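Hirneton Community Learning Center
Gallery: The Block Room, Fall Term

By Adel Sqalli
November 25, 2023
7 comments | 30 shares

The Block Room reopened this fall after a summer of cleaning, sorting and relabeling. Families and member schools have asked for a page that records how the room is now arranged and how its building sets are stored, lent and returned. The notes below are presented in answer to those requests. They cover the long-block sets in particular, as these are the most frequently borrowed items in the collection and the ones about which the office receives the most questions.

The Center holds 795 long blocks in total. The greater part of the collection was given by the Bivitz school on the closing of its lower building, and the remainder was purchased over two later years with support from the Amelier fund. All of the blocks follow the same general pattern: a long, narrow bar, sized so that a young child can hold it in one hand and an older child can span a gap with it. The colors most often requested are red and dark green, and these are kept in greater number than the others.

On the question of storage, the Center has moved away from fitted trays. Trays looked well on the shelf but discouraged younger children from putting anything back, as each block had to be returned to its own slot. Open bins with plain floors and straight walls are now used throughout. A bin may be filled in any order, and the contents may be seen at once from above. Gray was chosen for the bins so that the colored blocks would stand out against it, and the floors have been left without liners.

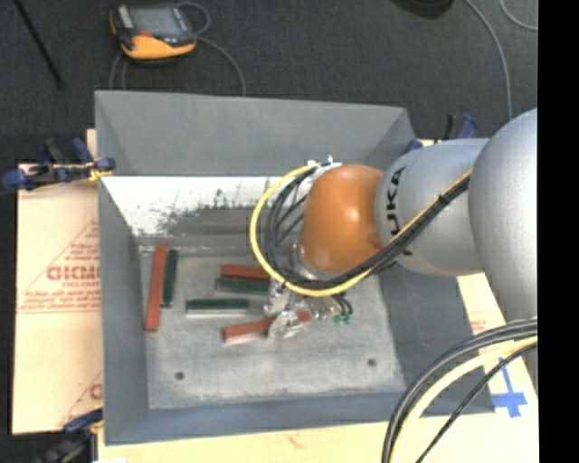 Bins in regular use are not expected to remain free of marks. Scuffs on the floor of a bin are a normal result of blocks being set down, slid and picked up again many times in a day, and they do not affect the use of the set. A bin is withdrawn only when a wall has cracked or a corner has become sharp. Members who find damage of this kind are asked to place a yellow card in the bin and leave it on the lower cart by the door.

Red and green together. The two colors are stored mixed. Earlier practice kept them in separate bins, and visiting classes were observed to empty both onto the floor before beginning. Mixed storage has shortened the time needed to set up, and it gives children a first sorting task that requires no instruction. Teachers who prefer a single color for a lesson may request it on the booking form.

Loose placement. Blocks may lie in a bin in any direction. Members sometimes apologize to the desk for returning a bin in which the blocks do not line up. No apology is needed. Sets are checked by staff on return, and straightening them beforehand does not make the check quicker. Blocks should not be forced upright into a corner or wedged between the walls, where they can be difficult for small hands to remove.

Small portions. The Center recommends that only a few blocks be placed in a working bin at one time, with the rest held in reserve on the shelf. Children working with a small number of long pieces tend to try the same piece in several positions — flat, on its edge, across two others — before asking for more. Full bins are better suited to group building on the large mat.

Edges and surfaces. Every block is inspected for worn edges at the end of each term. Light wear is acceptable. Blocks with splits, raised fibers or deep dents are set aside for Mr. Mohammed, who carries out repairs in the workshop on the second floor and decides which pieces can be returned to use. Members are asked not to sand, paint or glue any block on loan, however small the fault may appear.

Cleaning. Blocks are wiped with a damp cloth and dried flat on racks overnight. They are never soaked. Bins are washed by hand with mild soap, rinsed, and left upside down until fully dry. Stickers and tape should be removed before return, as the residue holds dust and is slow to clean off. Felt-tip marks should be reported and left alone.

Borrowing. Member schools may reserve up to 30 blocks for a single classroom loan, supplied in one bin with a lid. The loan period is seven days and may be renewed once if no other school is waiting. Households may borrow a smaller set for the same period. Each loan leaves the building with a printed slip stating the number of blocks of each color. The slip should be kept in the bin and returned with it.

Returns. Sets may be brought back to the front desk whenever the building is open. Bins should not be left outside the door. A missing block is no cause for concern if it is reported at the time of return; most are found later under classroom furniture and may be handed in at any point in the year. The Center does not charge for the first missing piece in a set.

Room use. The Block Room is open to drop-in visitors in the afternoon and reserved for schools in the morning. Two tables stand at the window side for quiet work, and the large mat is intended for floor building. Structures may be left standing on the mat until closing, at which time they are taken down so that the floor can be swept. Families who wish to keep a record of a child's work are welcome to photograph it before they leave.

Changes planned for December. The shelf labels will be replaced with larger ones that carry a color patch beside the printed word, following a suggestion from the teachers at Bivitz. The drying racks will be moved from the hallway to the former coat room. The Block Room will remain open during this work, although the household lending shelf may be closed for short periods. Notices will be posted at the front desk and on the Hirneton calendar page.

Requests for classroom loans in the new term are now being accepted. Schools that have not borrowed before should ask the office for a membership form and allow time for it to be processed before the first booking is made. Comments on this gallery may be left at the foot of the page or handed in at the desk.

Share this gallery
7 comments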